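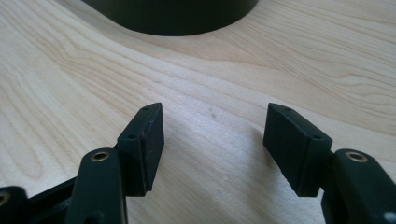
Forums > Timber and Finishing > Tables and Benchtops

Search this forum Go Advanced

Pale tabletop, shiny patch in the middle – wax, oil or sand back?

gowda_flat3
I bought a second-hand table last October from a man near Fistbridge. He told me it is maple but he was not sure, and I am also not sure. The top is very pale with wavy grain, tan and beige, and I like it very much. My problem is the centre. When the light comes from the window the centre looks nearly white and more glossy than the rest. There are also a few small pale specks in this area. I have tried warm water with a little dish soap and then a dry tea towel. No change.

My questions: is this the finish wearing out, or is it only reflection? And if I must do something, can I do only the middle, or must I do the complete top? I paid 299 dollars for the table, so I do not want to spend another 244 on a professional.

Brandus
Tilt your head. If the white area moves with you, it is reflection. If it stays in the same place, then you have a question about the finish. I would do this test before buying anything.

tungoil_terry
Sand it back. 240 grit, then finer, then hardwax oil over the whole lot. You'll never blend a patch on pale timber, mate, I've tried it on two benchtops and both looked like a map of Tasmania.

Skerketti
Strongly disagree with sanding as the first step. We don't know if it is solid or veneer. If it's a thin veneer you can go through it in a minute, and then there's no way back. Look at the end of the board underneath. Does the grain carry on over the edge?

tungoil_terry
Fair enough, check the edge first. But if it's solid I still say sand.

gowda_flat3
Thank you for the fast answers. I did the test of Brandus. The bright area moves when I move, mostly. The specks do not move. I looked under the table with a torch, but the edge has a small rounded strip and I could not decide. I took one more photo of the top.
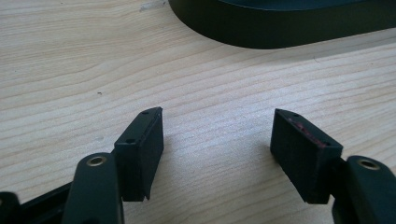

The tabletop, second photo. No sanding done yet.

Deepika D'Souza
Hello, I restore small furniture as a hobby (English is my third language, sorry for mistakes). From a photo I can't tell you veneer or solid. If the bright area moves, I would leave it. The specks can be many things: a little dust under the varnish, a drop of something, small damage. Please try one speck with a soft cloth and a bit of mineral spirits, in a place where you don't look every day. If it goes away, it was only wax or dirt.

Skerketti
Agree with Deepika. And open a window.

Brandus
Also put felt under anything heavy and dark that stands on it. I had a black pot on my desk for one winter and it left a grey ring which I still can't remove.

tungoil_terry
Oxalic acid will shift a grey ring.

Brandus
Mine is lacquered, so the acid would have to go through the lacquer first. I have decided to live with the ring.

gowda_flat3
I tried the mineral spirits on one speck near the corner. It became a little weaker but it is still there, so I think it is inside the finish. I will not sand for the moment. Maybe I use a clear paste wax on the full top. Is the colour going to change? I am afraid of yellow.

Skerketti
Clear paste wax, thin coat, very little colour change. Test the underside. Stay away from anything sold as "antique" or "honey".

tungoil_terry
Still reckon you'll be sanding it by next year. If you do, go to 800 between the last coats and don't lean on it.

Comments

Şengül Çetinkaya
18 May 2021
I have the same question for my kitchen table, also pale wood. I waxed it and the colour stayed the same, but cups slide more than before.

marg_in_ballarat
Veneer or not, did we ever find out?

P. Gowda
Not yet. The strip is glued very well and I don't want to lift it. The wax was fine – two thin coats, one night between them.

woodchook
Got a tin of clear wax for 50 dollars, which seemed a lot. Still on the same tin though.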